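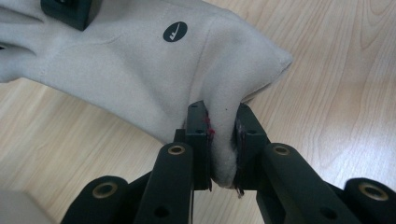 Lab 2 handout: turning gripper recordings into something a policy can learn from

Borkmont, Grewal Lab, Thu 12 September

OK, welcome back. Last week was frames and transforms and I know it was dry, so today we get to open real recordings. These notes cover what I said at the board plus the bits I ran out of time for (there are always bits). Bring a laptop with Cuto installed and working. If it crashes on launch, you have the July build, so pull the new one and try again before you email me.

The data is the Misden glove set: a hand-held two-finger gripper with a camera on it, a wooden tabletop, and gloves. Soft things on a table are a great place to start, I think, precisely because so much of what you learned with blocks falls apart. A block has a pose. What's the pose of a glove? You can give me a center and an angle, sure, but then somebody folds the thumb over and your template match goes off a cliff.

What's in a recording

Each episode is a folder with a video stream, a jaw-width stream, a pose stream for the gripper body, and a little text file of notes. The video runs at 20 frames per second. Jaw width and pose come in much faster, and they do not share a clock with the camera. Please read that sentence again, it's the one that will eat your weekend.

The episode we'll use in class has 245 frames. Load it in Cuto, drag the slider around, and just look at it for a while before you write any code. I mean it! I've watched people spend three days debugging a network when the trouble was visible to anyone who scrubbed through the video once.

Lining up the clocks

Start with the jaw width, because it's one number and you can plot it. Find a stretch where the width drops quickly, then find the stretch in the video where the fingers come together. Slide one against the other until they agree. The difference is your offset, and you store it in the episode header under clock_offset.

The units are milliseconds, by the way, and the pose stream is in seconds. So you will multiply by 1000 somewhere, and you will probably do it twice or not at all. I put a check in the starter code that complains if your offset is bigger than the episode is long, which catches the worst of it.

A few things to do in order:

1. Plot jaw width against its own timestamps.
2. Mark the fastest closing motion you can find.
3. Mark the same motion in the video, by eye.
4. Compute the offset and write it to the header.
5. Go find a different closing or opening motion and check that the offset still holds there.

Step 5 is the one everyone skips. If the offset is good at one motion and bad at the next, your clocks are drifting, and a single number won't fix it. Fit a line through the matches and use that.

Where are the gloves?

Now the perception part. We want a mask for the target glove in every frame, and we want it to be the same glove from one frame to the next. I'm going to let you start with plain color thresholding, and yes, I know, you all want to go straight for the big segmentation model. Try the simple thing for twenty minutes. It'll teach you what's hard about these frames.

What's hard is that the glove fabric and the wood are close in color. Pale sand on pale blond, with wavy grain running all over it. A threshold loose enough to catch the whole glove will also catch streaks of table, and a tight one will eat holes in the palm. Texture helps more than you'd expect.

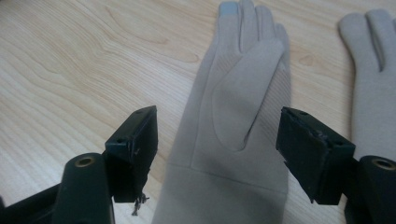
Figure 2. Jaws open on either side of the glove near its wrist, thumb folded across the palm, part of a second glove at far right.

I like this one for class because it has most of the headaches in it at once. The ribbed panel on the right side of the middle glove responds very differently to an edge filter than the smooth palm does, so a naive texture segmenter will happily split one glove into two objects. Then there's the gray-tinted patch on the fingertip at the top, which doesn't match the rest of the fabric at all. And the second glove is the same sandy color, with the right finger pad sitting over the lower part of it, so if you label by color alone you get either one enormous glove or a glove and some mystery fingers.

My suggestion: connected components first, then merge or split by hand on a few frames, then see whether a tracker can carry your labels along. Cuto's brush tool is fine for this. Its fill tool leaks through thin gaps, so zoom in when you're working near the fingers.

Mask the gripper too. Its parts keep turning up in the lower portion of the image, and a dark pixel on a finger pad tells you nothing about cloth. You can get away with a hand-drawn polygon when the jaws stay at one width, but once they move, the polygon has to move with them. Drive it from the jaw-width stream (another reason to get the clocks right first). And leave a margin! The pads on this tool have threads hanging off the left one and a rough edge on the right one, and a tight polygon will leave those bits behind as tiny false objects.

Did we grasp it?

Look back at Figure 1, at the top of the handout. There's a fold of fabric squeezed between the pads, and the jaws are nearly shut. If all you had was jaw width, could you tell that apart from an empty close? With a rigid block, easy. With thin cloth, the width when you're holding something and the width when you're holding air can be so close that sensor noise covers the gap.

So grasp labels in this course come from two signals together: the width is below a threshold, and there's fabric in the region between the pads. Call it holding only if both agree. When they disagree, write "unsure" and move on. I'd much rather train on fewer labels that mean something, and a pile of confident wrong ones will teach your policy to close on nothing and feel great about it.

One warning on the region between the pads. It's tempting to make it a fixed rectangle in the image. Bunched fabric can sag, though, and in Figure 1 the fold dips just past the bottom of the fingertips. Make the region a little taller than seems right.
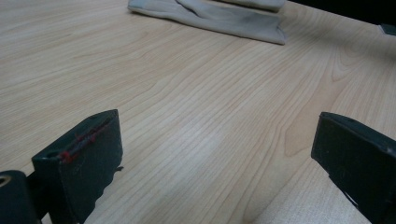

Approach segments are where I'd like you to spend the rest of the session. By approach I mean frames with the jaws open and no contact, where the only question is where the gripper should go next. They look boring, and a lot of people trim them out to save disk space, which breaks the policy in a way that's hard to trace. Think about Figure 3: folded cloth way up at the top edge, both fingers down in the bottom corners, and a big stretch of bare wood in the middle. Your target is partly out of view. The center of the mask is therefore wrong, because it's the center of only the part you can see, and a controller that steers for it will be aiming at the wrong spot. There's also a whitish sheen across the middle of the table that washes out the grain, and my own threshold kept calling it fabric until I added a saturation check.

For partial views, set the truncated flag on the mask and keep the frame. At training time we use those frames for direction only and leave distance alone. The loader already does this if the flag is set, and does something silly if it isn't.

What to hand in

One episode, fully processed: header with the offset, masks for the target glove and the gripper, grasp labels for every frame, truncated flags where they belong. Add a short note, half a page at most, about where your labels are weakest and what you'd try next. Work in pairs if you like, but each of you writes your own note.

Don't export masks as compressed color images. Use the lossless single-channel option in Cuto, otherwise label values get smeared at the borders and you'll find classes in your data that you never made.

Reading for next time is the control chapter up to the part on delay. We'll take the policies you train on these labels and ask what happens when the camera image is old by the time the command goes out.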